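Dye bleed, white trim, and what I changed in the December wash

Anything with a saturated red body and a white edge is a bad design from a laundering point of view. The two parts want opposite treatment. The white wants heat and an oxidizing agent, and the red wants cold water and as little time in it as possible. Most of our December laundry falls into this category, so I have started keeping notes.

The mechanism is simple. A dyed fabric leaves the factory with some dye bound to the fiber and some just sitting on the surface. The surface portion is supposed to be rinsed out before sale. On cheap seasonal goods that step is often cut short, and the leftover comes off in your first few washes. Once it is in the water it will settle on whatever accepts it, and the closest candidate is usually the trim sewn to the same piece.

Fiber type matters. Direct dyes on cotton bleed readily. Reactive dyes on cotton are chemically bonded, so once the excess is gone they are stable. Disperse dyes on polyester hold well at low temperatures but can migrate under a hot iron or in a hot dryer. Nylon is the awkward one, as it will pick up stray dye from almost anything. Labels give you the fiber and never the dye, so you have to test.

My test is the one Duygu Akbulut taught me when we shared a laundry room in Drekstead. Wet a hidden seam allowance, fold a piece of white cotton over it, press it with a warm iron until the cotton is dry, and look for color. If the cotton stays white, I treat the item as safe at 100 degrees Fahrenheit. If there is any pink at all, it gets washed alone and cold.

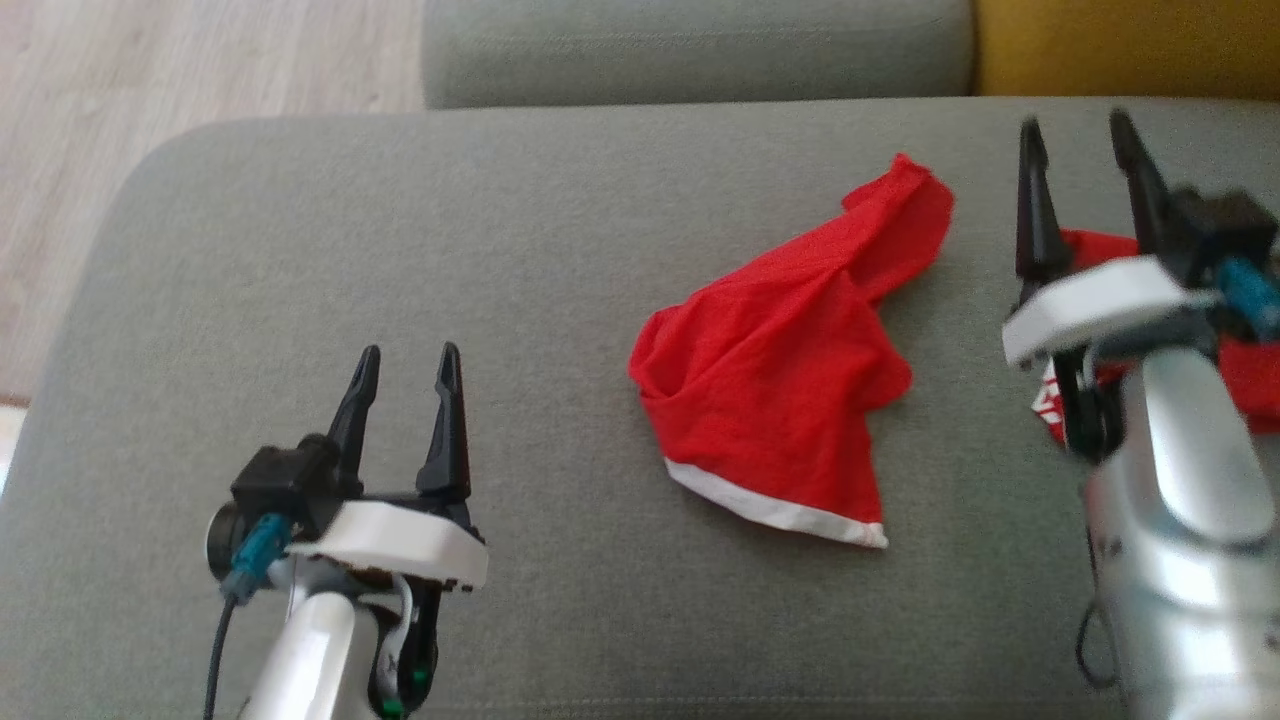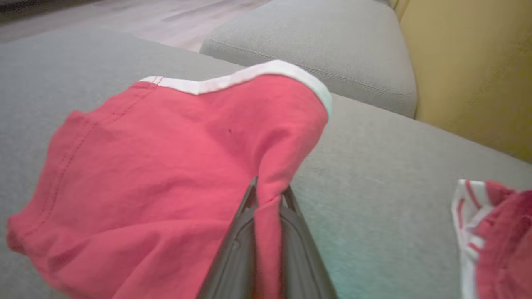
The second variable is dwell time. Loose dye does most of its damage when fabric sits still in the water, or sits damp in the drum after the cycle ends. I had been running the wash before bed and emptying the machine at 7 a.m., and that habit probably ruined more trim than any detergent choice did. Now I run it in the evening, take everything out as soon as it finishes, and dry it flat with a towel between the layers.

For detergent I compared Tiditz and Himine, both liquid, both without bleach. Two loads each, same machine, same settings, with a strip of undyed cotton pinned inside a pillowcase as an indicator. The Tiditz strips came out slightly pink. The Himine strips did not. Four loads is too small a sample to prove anything, and the order of the loads favors Himine, which went second, when there was less loose dye left to lose. I should have alternated them. I have bought another bottle of Himine anyway.

Noémie Sutherland wrote to ask about vinegar. It does not set dye in cotton. Acid is used when applying acid dyes to wool, silk and nylon, under heat, and that seems to be where the advice comes from. Salt in the rinse is no better. Color catcher sheets do work within limits, but they only collect dye already in the water, and a heavy bleeder will overwhelm one.

If the trim has already gone pink, keep it out of the dryer. Soak it in cool water with oxygen bleach, after testing the red part, and change the water when it colors. I have recovered one pillow cover this way and failed on a table runner that had been tumble dried first.

Next on the list is the wool blanket from Ásgeirsdóttir, which has a red stripe next to a cream one and a label that says dry clean only. The stripe passed the seam test. I plan to try a corner in cold water before I commit to the rest.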